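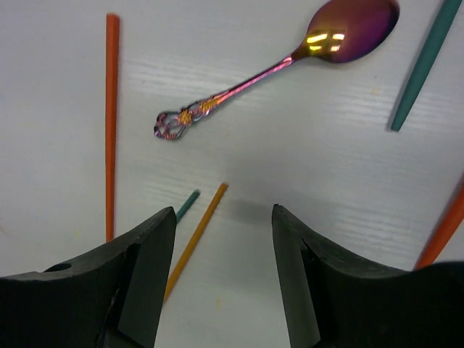 Page last changed: Saturday, 4:15 p.m.

Color at the Table: What a Rainbow Finish Is, and How to Keep It

Cutlery drawers used to hold one color. A buyer who wanted something other than silver had to choose between gold plate, which was expensive, and plastic handles, which did not last. Since then the iridescent teaspoon has become an ordinary purchase. So have bright sticks for the table, in orange, teal and a yellow close to mustard, sold to people who want the setting to carry some color without changing the plates.

The two kinds of color behave differently under light. An iridescent bowl moves from magenta through purple to gold within the width of a thumb, and picks up ceiling lights as hard yellow patches. A matte orange stick gives back one flat tone along most of its length. Set on a white tabletop, the spoon draws the eye first, and the sticks read as lines.

Rhodri Parri has sold tableware for 17 years and now runs the sample room at Groston, a small importer. His room holds a white bench, a sink and a wall of shallow drawers. He sorts stock by finish before he sorts it by shape.

"People bring a spoon back and say the color has gone," he says. "Usually it is under a film of detergent. We wipe it with vinegar and most of it is there again."

Rainbow finishes on metal tableware are commonly made in one of two ways. In the first, a very thin hard layer is deposited on the steel in a vacuum chamber. In the second, used more often on titanium, the surface oxide is grown by heat or by an electric current. In both cases much of the color comes from interference. Light reflected from the top of the layer meets light reflected from the bottom of it, and some wavelengths cancel. A small change in thickness shifts the color, so a curved bowl rarely matches its own handle. Two spoons from one batch can differ as well.

The layer is hard but thin. Steel wool will cut through it, and so will scouring powder. Parri advises a soft cloth, warm water and a plain dish soap, with the spoon dried the same day. Water spots show more on an iridescent surface than on brushed steel.

Openwork handles need more attention. A filigree end with curled loops has many inside corners, and sugar settles in them. Groston's catalog lists one such teaspoon as item 2515, in the Akgül pattern, and the care sheet packed with it recommends a soft toothbrush. It also recommends keeping pierced handles out of the basket in the dishwasher, where fork tines catch in the loops and bend them.

Colored sticks present a separate set of problems. Painted or lacquered ones chip at the tip. Ones colored all the way through keep their color but can scratch and turn chalky. A matte surface grips noodles better than a gloss one and stains sooner. Turmeric is the worst case, and it shows on pale colors within a meal. Parri tests each new line by leaving one stick in curry paste overnight and comparing it with a clean one in the morning.

Length and taper matter more than color in use. A narrow tip handles small pieces of food. A blunt one is easier for beginners and survives drops. When several colors are mixed in a drawer, pairs should be checked against each other, as the Onard and Clikier ranges share close shades of orange but differ in length by about 4 millimeters. The difference is hard to see in the drawer and obvious in the hand.

Storage is simple. Sticks go flat, in a tray long enough to take them without bending. Coated spoons should have a compartment to themselves or a layer of felt between them. Parri keeps his display spoons in stacks of three, bowls facing the same way, with tissue in between.

Prices at Groston are set by finish. An iridescent teaspoon costs a little more than a plain one of the same weight, and the pierced handle adds to that. The sample room is open to trade buyers in January, by appointment, and drawer 3 holds the seconds.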